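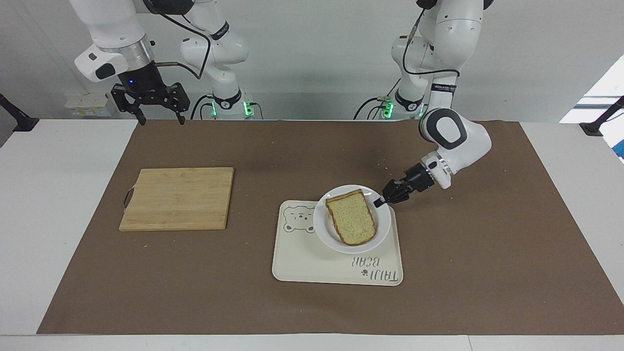

What does the grant pay for?
It covers parts, bench fees and electricity for the two-arm kitchen build at the Gruvville shared workshop, up to the end of March.

Progress report, Latetti small projects fund
November 27, 2022

Work since the last report

Both arms are mounted at the back of the table and wired. The stands at the sides have been re-clamped after one drifted during the first week. We changed the table covering to brown paper, which cuts glare and can be replaced when it gets greasy.

The task remains the one in our application: handle sliced bread between a plate and a cutting board, and put together a simple open sandwich. We logged 133 attempts this period. Most of the failures were in the grasp on the bread. The fingers either pressed too hard and tore the crust, or closed above the slice and missed. Lowering the closing force helped with the tearing. The misses are a calibration problem and we are still working on it.
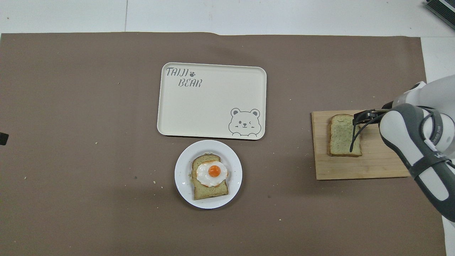

Plated slice with fried egg, and the gripper over the plain slice on the cutting board.

The egg is the harder item and we have not set a target for it yet. Crumbs on the paper have not caused trouble so far, but we now brush down the table at the end of each session.

Spending

The award was $2,610. We have spent $2,000, mostly on cable, finger parts from Huanca and bench fees. The balance is held for one spare gripper and the remaining fees.

Delays

We lost 3 weeks waiting for a replacement cable from Nekungate. The first one supplied was the wrong length. Our finish date has not changed, but there is less slack in the schedule than we planned for.

Next period

Fix the height calibration for both arms. Repeat the bread task with the new settings and record results for each arm separately. Order the spare gripper. The final report and receipts will be sent in March.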